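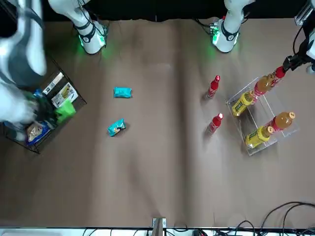

Catégorie : Robotique appliquée | Lecture : 2 min

4.2 Planification de l'achat

Le budget de la cellule à deux bras a été préparé en janvier, avec Hulport comme fournisseur principal. Nous avons séparé le matériel durable (bras, pinces, câbles) et les objets à manipuler, qui s'usent vite.

Figure 4. Poste à deux bras : sachets dans le panier grillagé, bouteilles dans le support transparent.

Pour les objets, nous avons prévu 200 euros par mois. Le support et le panier sont comptés à part, à 15 % de cette somme. Binel proposait un contrat d'entretien de 2 ans, que nous n'avons pas retenu, son prix étant trop élevé pour un seul poste. Une réserve de 1 000 euros reste disponible pour les pinces.

Contact : laboratoire Parsa, Denduvby | Haut de page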